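Pritden Community Network
Minutes of the March members' meeting

Started 7:00 p.m., upstairs room, Lamont Street
Present: Eilidh Carnegie (chair), Kha Tôn (minutes), Fergus Cruickshank, Donnie Dalgleish, and a great turnout from the Tredska end of town
Apologies: Calum Semple

Minutes of the last meeting were read and approved with one fix: the relay is on the grain store, and we had written the feed store.

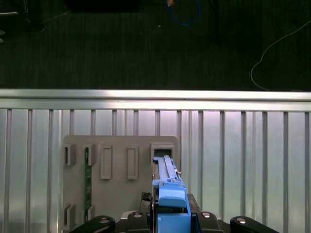
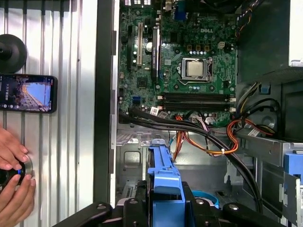
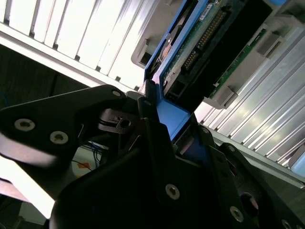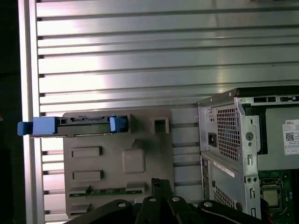 Workbench and hardware, four views.

1. Connections
Fergus had wonderful news. The network now reaches 134 homes, and 57 of those are on the Tredska side, where a year ago there was no service at all except a phone signal if you stood at the top of the hill. Big round of applause for the crew who pulled cable through January in that wind! Seven more households have signed the form and are waiting for a dry week so the ditch along the back lane can be opened.

2. Second link out of town
This took up most of the evening and it was a terrific discussion. All our traffic still leaves Pritden on one fiber, and when it was cut in the fall we were dark for most of a day. Donnie has been talking to Firkametti, who run the line on the far side of the river, and they are willing to sell us a backup link at a price we can live with. He drew the route on the whiteboard (photo to go out with the newsletter).

Questions from the floor:
- Would the switch to the backup be automatic? Donnie: yes, with a short gap while the routes settle. Video calls would probably drop, but email and web pages should carry on.
- Would it be slower? Yes at busy times, but plenty for everyday use.
- Who owns the mast by the bridge? Still not clear. Eilidh will ask at the county office.

Motion to go ahead with a one-year contract: moved by Fergus, seconded by Kha. Carried, with one abstention.

3. Filtering request
A member had written asking us to block a list of overseas news sites for everyone. Long and very thoughtful conversation, with good points on both sides. The feeling of the room was that the network should carry whatever people ask for, and that any household wanting filters can set them up at home. Kha offered to write a one-page guide to doing that on the standard router and got three helpers on the spot, which was lovely. Eilidh will reply to the member and thank them for raising it.

4. Dues
No change for this year. A $200 gift came in from a family at Tredska with a note saying it was for "more of that cable, please." Thank you! It goes to the back lane work.

5. Any other business
The outage text list is missing a lot of newer members. Fergus will put a sign-up sheet by the door and a form on the website. Calum sent word that he has spare outdoor boxes for anyone whose cover cracked in the frost.

Actions
Donnie: contract draft from Firkametti
Eilidh: county office about the mast; reply on filtering
Kha: router guide
Fergus: text list; dates for the back lane

Closed 9:10 p.m. Next meeting in the same room, same start time.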